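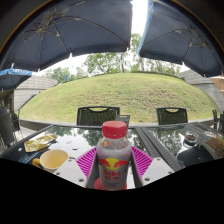
**R. Mahmoudi**
*Terrace Services Coordinator, Haltura Visitor Center*

# The Garden Terrace: On the Table

Posted 07/06/2019

**Plate 1. Bottled drink and cup, glass table.** A red-capped bottle with the two bulls and the yellow sun on its label, and the characters 红牛 below them. The cream cup with the yellow handle stands to the left, near a few gold-colored packets. Trees and umbrellas are reflected in the tabletop.

## Introduction

The Garden Terrace is the outdoor seating area of the Haltura Visitor Center. It is open to all visitors during regular hours and may be used without a purchase. The terrace gallery records the tables and the small items that pass across them in the course of a day: drinks, cups, packets, and whatever else guests set down. It forms part of the center's general picture collection, which now holds 2,559 items and is open to the public on request.

Earlier pages in the collection dealt with the entrance hall and the reading room. The terrace was added after the seating area was reopened with new tables and umbrellas supplied by Skisis. Further plates will be added to this page during June.

## Notes on the Terrace

**The tables.** Dark glass was selected for the terrace from 3 finishes offered by the supplier. It gives back a good deal of the sky and the trees, and many guests have remarked on this with pleasure. It also shows crumbs and small specks more readily than the painted tables it replaced. Tables are wiped at opening, after the lunch period, and at closing. Guests who would like a table wiped at any other time may ask at the service window.

**The umbrellas.** Umbrellas are opened and closed by staff only. In high wind they will be closed without notice, and guests may be asked to move indoors until conditions improve.

**Drinks.** Bottled drinks may be brought from outside or purchased at the window. Hot water is provided free of charge to guests who carry their own tea or drink packets. Bottles should be capped when left standing, particularly in the warmer months, when insects are common under the trees.

**Cups.** Cups borrowed from the service window should be returned there and should not be taken into the galleries. Guests are welcome to bring cups of their own. A cup left behind is kept at the window for one week and then transferred to the lost property office on the lower level.

**Packets and wrappers.** Small bins are placed at both ends of the terrace. Light wrappers blow easily into the planting beds – guests are asked to put them in the bins before leaving the table. Recyclable bottles go in the separate container beside the garden door.

## Seating and Group Visits

Seating is not assigned. The terrace receives as many as 700 visitors on the busiest summer days, and guests may be asked to share the larger tables at midday. Groups wishing to sit together should contact the center ahead of their visit. Part of the terrace is set aside from time to time for private functions arranged through Clulta, and notice of these is posted at the garden door.

The terrace is reached by the ramp from the main hall or by the garden path. Guests who require a chair without arms, or additional space at a table, should speak to any member of staff.

## Use of This Picture

Plate 1 is entered in the terrace series as number 277. It may be reproduced for teaching and private study with credit to the Haltura Visitor Center. Requests for any other use, including publication, should be made in writing to the terrace services office and should state the plate number, the title of the work, and the expected date of release. Prints may be ordered at the information desk in two sizes. Product names and labels visible in the collection remain the property of their owners, and their appearance does not indicate sponsorship of the center.

Corrections to captions are welcome and may be left at the information desk.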